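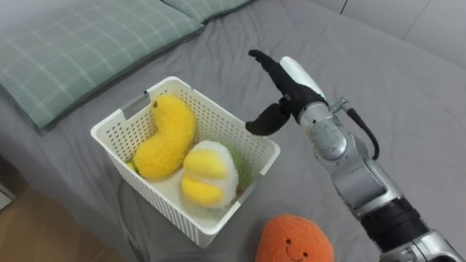
The Long Afternoon of Putting Things Away

Text: Pirjo Karppinen
4/10/25

The plush toys at Skesham have names, though no two people agree on them. The yellow one is Banana to some and Bean to others. The egg is the Egg. They get picked up off the bed and put in a basket, and then somebody tips the basket out and it starts again.

Skesham is a small robotics company on the second floor of a former printing works. It is trying to teach a robot to tidy a bedroom. The robot has two arms and no idea what tidying is, and the only way the company knows to give it one is to show it, over and over, with a person working the arms by hand from a few feet away.

Each showing is called an episode. An episode begins with toys on the sheet and ends when the operator says "done" and presses a foot pedal. In between, the computer stores what the cameras saw and where every joint of both arms was. A learning system is later trained on the whole pile, in the hope that it will come to make the same moves with no operator attached.

I spent two days there in March. On the first I mostly watched. On the second they let me drive.

What counts as a good one

The bedroom is a partitioned corner of the main floor, with a made-up bed, pillows, and a white plastic basket of the sort people keep by the washing machine. The operator sits off to the side with a lightweight copy of the robot's arms on a stand. Move the copy and the robot moves.

It is slower than it sounds. Plush gives no warning. A wooden block is either in the grip or out of it, but a soft toy squashes, shifts, and then falls out from between the fingers a foot above the bed. Fuzzy ones hold better than smooth ones. Round ones roll if they are touched on the side, so the operators come down on them from above. Long ones have to be turned before they will go over the rim.

The company's written rules for an episode fit on one sheet of paper taped beside the operator's chair. I copied down the ones that surprised me.

Do not hurry. Do not pause to think with the arm in the air; think before you start. If you drop a toy, pick it up and carry on. If you drop it on the floor, stop and mark the episode. Go back to the open position after every release. No showing off.

The rule about dropping took an argument to settle. In the first months every fumble was thrown out, and the trained robot turned out to be helpless after its first mistake. It would miss a toy and then carry nothing across to the basket, open its fingers over it, and go back for the next one. It had never been shown what a person does after a miss. Now the fumbles stay in, as long as the operator recovers.

Pausing is a different matter. A person who stops for three seconds to choose between two toys teaches the system that stopping for three seconds is part of the job. One early model, which the staff called Moffat, would reach the edge of the basket and simply stay there. It had learned from an operator who always checked the clock at that point. Moffat was retired after a week.

The count

On my first day the team recorded 114 episodes, and 87 of them were kept. That was considered ordinary. The rest went for a variety of reasons: a toy on the floor, a cable catching, a camera that had dropped out, one case of the operator sneezing. Rejected recordings are held in a separate folder, because people change their minds about what is useful.

Sorting is done in the evening by someone who was not driving that day. They play each episode at double speed and give it one of three marks. Keep, drop, or ask. The "ask" folder is meant to be emptied by the end of the week and usually isn't.

Between episodes the bed is reset, and the resetting matters as much as the driving. If the toys always start in the same places, the robot learns the places and ignores the toys. So a program called Cestum prints a card before each run. The card says where the basket goes, which way it is turned, which toys are in play and whether any begin inside it. The person resetting follows the card and then gives the sheet a tug, so that the wrinkles fall differently.

The wrinkles are a sore point. For a while somebody smoothed the bed between runs out of ordinary good manners. The resulting model worked well on a smooth bed and poorly on one that anybody had sat on.

Bedding is changed on a schedule too. There is a shelf of sheets and pillowcases in plain colors, stripes and checks, most of them bought in sales. The toys are chosen for shape first and then for color against the sheet. Gray on gray was tried once and gave everyone a headache.

My turn

I asked to drive and was given half an hour of practice with a rolled-up sock. The copy arms are light, and the difficulty is that nothing comes back through them. You close your hand and feel your own hand. Whether the fingers have hold of anything has to be judged by eye, and my eye was poor at it. I kept closing short of the toy.

The other thing is the rim. From the operator's chair the near side of the basket looks lower than it is, and a newcomer's instinct is to slide in over it. I hit it twice. The basket skidded and a toy that had been inside went onto its side. I was told to leave it and carry on, since a basket that has been knocked is something a robot in a real house will run into sooner or later.

By the end I had recorded 2 episodes that were kept. They took me, between them, longer than the regular operators spend on ten. The evening reviewer marked one "keep" and the other "ask," and somebody later moved it across, perhaps out of kindness.

What it is for

The company's one paying customer is Pitia, which fits out apartments for older tenants and wants a machine that can clear a bed or a floor so that people don't trip. Toys were picked as a starting point because they are soft, cheap and hard to break. Slippers come next, then folded towels, then clothes, which everyone at Skesham talks about the way sailors talk about weather.

When I visited, the best model was being tested every morning before recording began. It is given the same cards as the human operators and left alone. It does well with two toys and passably with three. With four it tends to put away the first few and then hover near the basket, as if the job were finished. The team thinks too many of its examples ended with a toy left near the basket that was never part of the task. The fix is more episodes in which the last one goes in.

The target for the plush set is 187 kept episodes for each arrangement of the bed. At the time of writing, four arrangements are complete and a fifth is under way, with the basket at the foot of the bed and the pillows on the other side.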